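**How do I fold long-sleeved knit shirts so they don't end up a twisted mess?**

Asked by Joelle Saab, Nov 28, 2019

Hello everyone! I've been sorting out the winter clothes this week and I'm losing patience with the long-sleeved tops. T-shirts I can manage in my sleep, but a soft knit with long arms gets away from me every single time. I lay it down sideways on a big teal sheet so I have a clean surface, I fold the top edge over into a band, and that bit always goes fine. Then I get to the sleeve and it rolls itself up like a rope.

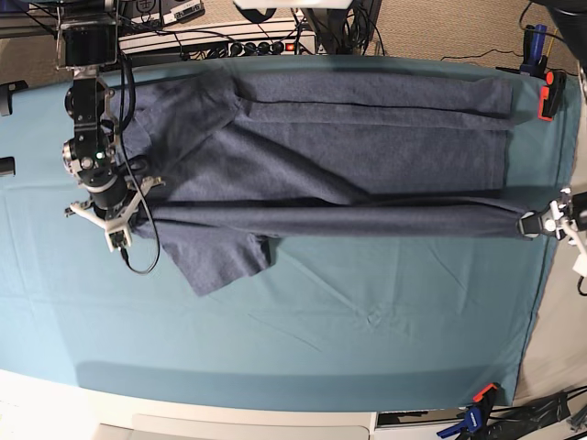 My drawers are the narrow Rullberg kind, 11 inches across on the inside, so whatever I do has to come out fairly slim. I tried rolling the shirts back in July (my sister swears by it) and they came out wrinkled at the chest, plus I could never find the one I wanted. Is there a proper order to do the sleeves in? And does it matter that the fabric is a bit fuzzy? The dark ones seem to grab onto themselves and onto the cloth underneath.

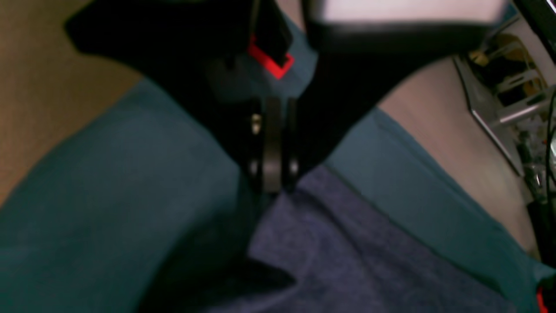
I don't own a folding board and I'd love to avoid buying one, but if you tell me it's the only way I'll listen. Thank you so much in advance, you were all so kind about my curtain question!

---

**Answer 1** (marked as helpful)

Hi Joelle! Oh, I know this one well, I did the folding at my aunt's shop in Kollmont for years and knits were most of what we sold. The sleeve twists when you pull it from the cuff. It feels like the natural thing to do, but the cuff turns a little in your hand and the whole arm winds up behind it. Go back to the shoulder seam and smooth down toward the cuff with a flat palm, and it will open out again.

Then I'd do it in this order:

1. Shirt face down, collar away from you, body smoothed flat before you touch either arm.
2. Fold one side in toward the middle. Lay that sleeve straight down along the body, so it doesn't stick out past the other side.
3. Same with the other side.
4. Check the width now. For your drawer I'd aim for ten inches so you can get your fingers in.
5. Fold up from the hem in thirds and stand it on its edge.

Please don't start with the band along the top like you've been doing. With the body still bunched you're folding creases into creases, and you'll see them when you put it on. Take an extra minute over the flattening, put the radio on, it's quite a nice job once it stops fighting you.

As for the fuzz, a soft knit will cling to another cloth, especially in dry weather. A smooth tabletop is easier if you have one free. If you like the sheet, pull it tight first and get the wrinkles out of it.

---

**Answer 2**

just hang them. I have around 50 shirts on a Hikeck rail and never fold anything

---

**Answer 3**

I'd be careful with hanging, heavier knits can grow at the shoulders. Mine did, and I was so sad about it, it was my favorite gray one.

I fold the way the first answer says, except I cross the sleeves over the back in an X. It makes a slightly thicker bundle in the middle but the arms stay put when I'm digging through the drawer in the morning. You can use a magazine as a guide for the width, slide it out before the last fold and there's your folding board for free!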